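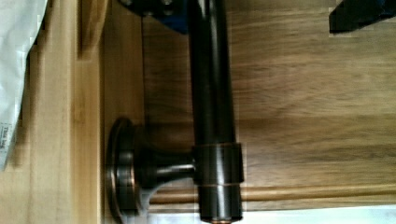 Why do rivers bend?

Look at a map of any river. Squiggles! Hardly ever a straight line. If you go traveling and take a boat or a bus along one, you'll notice you keep turning left, then right, then left again. Those big loops are called meanders. Say it like this: me-AN-ders.

How does a bend start?

With something small. A rock, a fallen tree, a patch of soft mud. The water gets pushed a little to one side and starts rubbing at the bank there. Bits of dirt wash away. Now there's a tiny curve.

Water on the outside of a curve goes faster. Think of kids running around a corner holding hands — the one on the outside has to run like crazy. Fast water digs. Slow water on the inside drops its sand and pebbles. So the outside gets dug away, the inside gets a little beach, and the bend grows. And grows.

Meet the Sasham

The Sasham River starts up in the hills and ends at the sea. In a straight line that's 42 miles. But if you paddle the whole thing you go 87 miles! More than double. All thanks to bends.

Roksolana Sydorenko takes families down it by canoe. She says kids always ask the same thing after lunch: "Didn't we already pass that hill?" Yep. Same hill, other side.

When a loop gets cut off

Sometimes a loop gets so fat that its two ends almost touch. Then comes a big flood, and the water just busts through the gap. Shortcut! The old loop is left behind as a curved lake. It's called an oxbow lake, because it's shaped like the wooden collar a ox used to wear.

There's one by the village of Clinilbridge. It got cut off 200 years ago and its full of reeds and frogs now. The walk around it takes 70 minutes, longer if you stop for frogs.

Try it yourself

You need a baking tray, damp sand and a jug of water. Grown-up nearby, do it outside.

Fill the tray with sand and pat it flat.
Prop up one end on a book you don't like much.
Draw a wiggly line down the sand with your finger.
Pour the water in slowly at the top. SLOWLY.
Watch the outside of each bend. Where does the sand go?

Words to know

Bank — the side of a river.
Meander — a big bend.
Erosion — when water or wind wears land away.

Next time: why waterfalls move backward.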